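I caught Wendell Gallagher at the counter of his repair shop in Burkbridge, where he was eating a sandwich over somebody's wiring diagram. He fixes old German sedans, and I wanted to hear about the one that stranded him in November.

"It was the dash that scared me," he told me. "Every light came on at once! I had 220 miles to go and no idea which one to believe."

So he pulled over (smart man) and called his buddy Fredy Chávez, who told him to check the battery ground first.

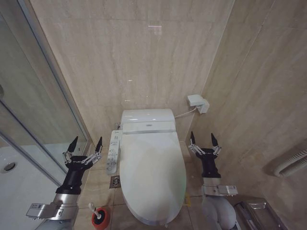
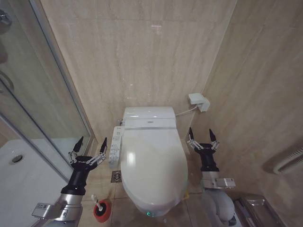 Page last changed: November, 2:40 p.m.

"Loose as a tooth," Wendell said, laughing. The dealer had quoted him $2,954 for a new control module, and he paid Fredy $400 for a proper cable, a new battery and a whole afternoon of looking for anything else.

I asked if he'd buy another one. He chewed on that for a bit.

"I already did," he said. "It's out back. Doesn't run yet, but the seats are great."

Then the phone rang, and he waved me toward the back door to go take a look.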